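Fakel Reading Room: Reader and Contributor Guide
Section 4: Requesting, Reading and Citing Ethnographic Materials

Welcome to the good part! By now you have a reader account and a collection in mind, so this section takes you from the search box to a finished citation. It covers field notebooks, interview transcripts, oral histories and scanned monographs. Photographs and sound recordings follow their own rules in Section 5.

4.1 Before you start

You need:
a reader account (Section 2)
the short name of the collection, such as Skekoven or Bullano
a browser that allows pop-up windows, because the page viewer opens in one

The Skekoven collection is the one we suggest for a first try. It holds 2846 pages of household interviews from a single valley, and the indexing is wonderfully thorough, down to the names of individual orchards.

4.2 Find an item

1. Sign in and choose Collections from the top menu.
2. Type the short name of the collection and press Enter.
3. Narrow the list with the Theme filter on the left. You can pick more than one theme (try Kinship together with Property, the overlap is fascinating).
4. Click a title to open its record. Read the Access line first. It will say Open, On Request or Restricted.
5. For Open items, click Read Now and skip ahead to 4.4.

Note: Spelling of place names varies between notebooks, sometimes on the same page. The search box accepts an asterisk in place of missing letters, so Bul* brings back every form of Bullano the indexers have recorded.

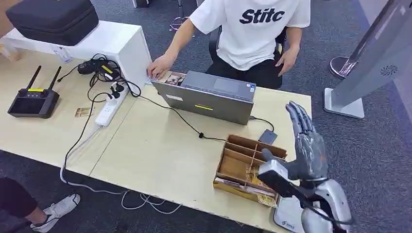
Tray and cable on the table

4.3 Request an item

On Request items are released by a person, and the wait can run to several weeks in January. It's worth it!

1. Open the record and click Request.
2. In the Purpose box, write two or three sentences on what you are studying. "Research" alone will be sent back to you.
3. Choose the pages you need. A single request can cover up to 30 pages.
4. Tick the box to accept the community terms. These differ by collection, so please do read them each time.
5. Click Send. Your request number appears at the top of the page. Copy it down.
6. When the release message arrives, follow its link within 18 days. After that the link closes and you start again at step 1.

Caution: Do not send the same request twice to speed things up. The second one replaces the first and goes to the end of the line.

Requests for the Oksanen notebooks are read by Analyn Sebastian, who knows them inside out and will often suggest a neighboring notebook you hadn't thought of. Say yes when she does.
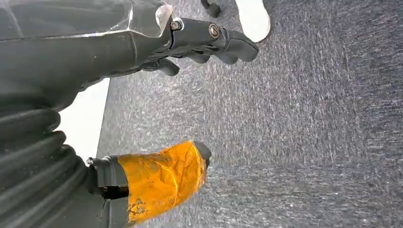
READING AND NOTES

4.4 Use the page viewer

1. Click Read Now. The scan opens on the left and the transcript on the right.
2. Drag the bar between them to give either side more room.
3. To see the original line behind a passage, click the passage in the transcript. The matching line lights up in the scan.
4. To add a private note, select some text and press N. Private notes are visible only to you.
5. To suggest a correction to a transcript, press C instead. Corrections go to the editor, and your name is added to the item's history if the change is accepted.

Note: Square brackets in a transcript mark words supplied by the transcriber. Curly brackets mark words the speaker later asked to have changed. Never quote curly-bracket text as the original wording.

Caution: The viewer signs you out when left idle, and an unsaved note goes with it. Press S often.

4.5 Cite what you read

1. Click Cite in the viewer.
2. Choose a style from the list.
3. Check that the folio number is the one printed on the scan. In Bullano, folio 1320 was used for two different leaves, so add "a" or "b" by hand.
4. Copy the citation into your document.

Speakers who chose a pseudonym must be cited by it, even when their real name appears elsewhere in print.
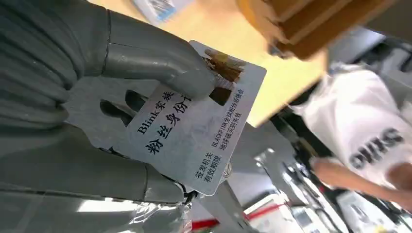 Card with printed text

4.6 If something goes wrong

The viewer stays blank: allow pop-ups for the site and reload.
The transcript and scan don't match: click Realign, then wait for the page to refresh.
The Request button is gray: you already have an open request for that item.

For anything else, write to the help desk and put your request number in the subject line. Arturo Greco answers most of these and loves a tricky one.

Section last revised September 14, 2020
Next: Section 5, Photographs and Sound Recordings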